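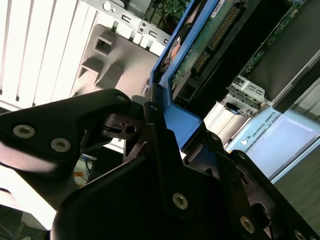 So what does a well tester do all day? Mostly drives, fills little bottles and listens to people worry about their water.

I got that answer over coffee in Beaulieu on 26th February, from a woman who has been sampling private wells below the old Grenico quarry for 22 years. She asked me to leave her name out (her cousins still work there) and then talked for two hours straight!

Her route covers 50 wells, most of them along Jako Creek. "Folks think if it looks clear, it's fine," she told me. "Manganese doesn't always show. I've had beautiful clear water come back six times over what I'd want my grandkids drinking."

I wanted to know if the quarry was to blame. She took her time with that one. Some wells went bad after the blasting moved north, she said, and some were bad when her mother was a girl - the rock up there is full of the stuff.
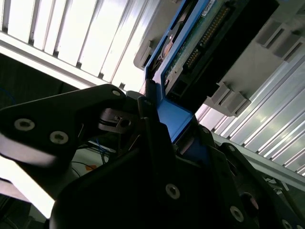 A neighbor at the next table leaned over to say that Kirkurau Road had been waiting up to 6 weeks for results, and was still buying water by the jug. My well tester nodded. "That's the lab, hon. I drop them off the same day."

She'd like the county to pay for a second round of tests in spring, after the snowmelt. Then she looked at the clock, said a word I won't print, and went off to do the upper creek.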